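Sim-only drawer opening, finally some numbers

gantrygoblin
OK so I finished the domain randomization runs on the fridge task. Setup is the same as my May post: policy trained in the Tawhiri sim, no real data at all, 1,000 procedurally varied kitchens. New part is that I randomize where the handle sits and how stiff the drawer is, and I leave textures alone. Success on held-out sim units went way up and I'm pretty happy with it!

Oh, and one of the held-out units, because people always ask what the policy is dealing with:

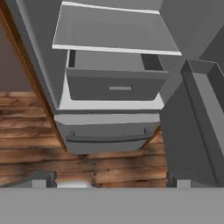 Held-out fridge, door open. Short handle on the upper drawer, long recessed one on the lower.

The upper drawer is easy. The lower one is where the old policy fell apart — it kept reaching for a bar that sticks out and never learned to get into a groove.

tinwhisker
Nice, but flat gray furniture on a wood floor is about as clean as it gets. I'd want texture randomization back in before believing any of this transfers. We tried the geometry-only thing at Binendale and it died on the first shiny handle.

gantrygoblin
Were you feeding it RGB? Mine is depth only, so I don't care much about shiny in sim. Real depth sensors and chrome, yeah, that's a different headache.

tinwhisker
RGB, yes. OK, fair. Still don't buy "way up" without trial counts.

gantrygoblin
100 trials per unit, 17 held-out units. Three seeds. I'll put the table up tonight.

mossbearing
Does the stiffness part matter or is it all handle placement? The Stelletti baseline only moves handles and it does fine.

gantrygoblin
Haven't split them yet. My guess is placement does most of it. Running that ablation next, should take 14 hours if the cluster behaves.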